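Ticket: Label printer at packing bench 5 prints blank labels between jobs
Opened by: Rosalie Hollenstein, Shipping
Assigned to: Jamie Lightfoot
Product: Plandex (warehouse client), label module
Status: Resolved
Attachments: 1

Rosalie Hollenstein, 8:40 am
Bench 5 started feeding blank labels after every pick list. One good label, then one blank, sometimes two. It began after the March update to Plandex. The other benches are fine. I have turned the printer off and on and put in a new roll. No change.

Jamie Lightfoot, 9:15 am
Please hold the feed button while switching the printer on and let it run its own calibration. Then print the test page from the printer menu, not from Plandex. Tell me if the test page also skips.

Rosalie Hollenstein, 9:50 am
Calibration done. Test page came out clean, 12 in a row, no blanks. Printing from Plandex still skips.

Jamie Lightfoot, 10:05 am
Then the printer and the gap sensor are OK and I will look at the template. Which one does bench 5 use? It is under Settings, Labels, Default template.

Rosalie Hollenstein, 10:20 am
It says "Stendska bin tag long". The other benches say "Stendska bin tag". I did not change it.

Jamie Lightfoot, 11:30 am
The long template is set up for stock 20 mm taller than what you have loaded. The printer reaches the end of your label, still has page left to feed, and pushes out a blank. The update reset the default on any bench that had no template saved — bench 5 was set up in a hurry and never had one saved. I have put it back to the short one. Please close Plandex fully, reopen it, and print a batch.

Rosalie Hollenstein, 1:10 pm
Printed 27 labels, no blanks. Two more things. The bin number now sits very close to the left edge. Also Vinzenz Rainer wants to know if the short tag will do for the large metal bins, or if he should order the long stock for those. Photo attached.
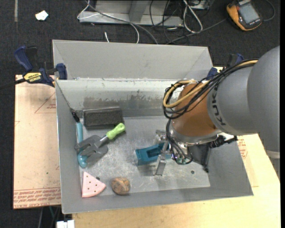 Attachment 1: large gray metal bin, inside

Jamie Lightfoot, 1:45 pm
Short tag is fine for the large bins. The long one only adds a second address line, and bins don't have an address. For the left edge, set Horizontal offset to 5 in the label settings and save. It is stored per bench, so the others won't move.

Rosalie Hollenstein, 2:20 pm
Offset set, number reads fine now. Vinzenz has dropped the order. OK to close.

Jamie Lightfoot, 2:30 pm
Closed. I also saved the template on bench 5 under its own name — the next update should leave it alone. Reopen this ticket if it comes back.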